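2026-04-12

Bat rebound, second round. Solange Lecomte brought back the three Datmont blades we oiled in November, plus the Basden she swears has gone dead. Her batting average was not offered as evidence.

Drop rig same as last time, same box of balls. 19 drops per blade at the middle, then again two inches toward the toe. I got through 354 drops in all, counting the ones that hit the clamp, my thumb and the radiator.

Datmont A and B: no difference I would bet lunch on. Datmont C is livelier near the toe, which is either the oil or me reading the scale from my knees. Redo with Aileen on the scale.

The Basden is fine. It bounces almost as well as A. I have not told Solange yet – there is a match coming up and I'd like her to have something to blame.

Knocking-in machine is at 2000 hits on the Jalier blade, face still soft by the fingernail test. The label said "ready to play." So did the last one, and it split. 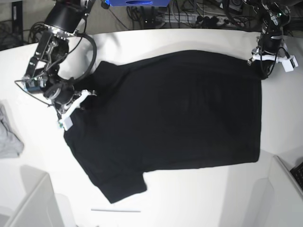

Cricket Equipment Group, Jeon Sports Workshop

To do: new mallet head. Ask Aileen Samonte where the good calipers went. Weigh the balls again, as two of them feel like they've been eating.

Clamp pads are slipping, so toe numbers from the last dozen drops get a question mark in the sheet.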